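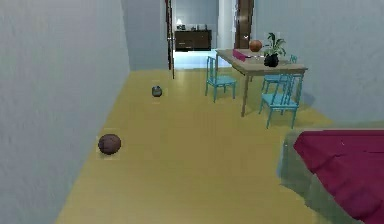
Vol. 335, p. 61

Object-goal search is the job of getting a software agent to find a named thing in a home it has no map of. You give it a word ("clock," say), it gets a camera view and a few moves, and off it goes! I've worked on the planner side of this at Dirnden for a while now, so forgive me if I lean toward our own tool, Gellero.

Most systems split the work in two. Perception puts labels on what the camera sees, and the planner picks where to look next. A basketball on a dining table is easy for almost any detector (big, orange, nice and round).

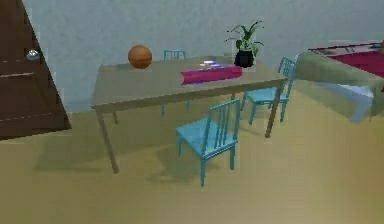

Does the agent need a finished map before it starts looking?
It builds one as it goes, and Gellero starts moving after its very first view.

Small stuff is where I lose my Fridays. Lionel Inskip wrote our label-merging step, which keeps a running score for each object over many views, so one odd guess from a bad angle doesn't stick. We cap a run at 900 steps, and our practice set, Pomovdale, has 107 rooms in it.
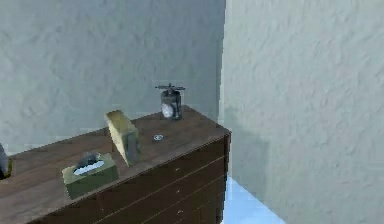 Dresser top with tissue box, simulated room.

The planner then weighs distance against odds. Pillows tend to be on beds, so a pillow search heads for the bedroom even when the kitchen is closer, and I love watching it make that call (it's just a table of weights, but still).
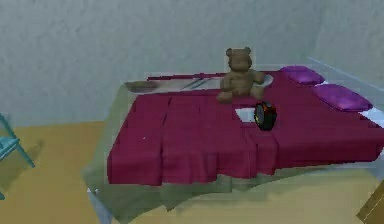 Those weights can also be learned from old runs, and that's the part we rewrote in May. The older Rowbotham planner used fixed ones and did fine in tidy rooms, though it would circle a table forever if the score sat right at the cutoff.

Related articles
Frontier exploration
Label merging
Pomovdale room set
Rowbotham planner
Step limits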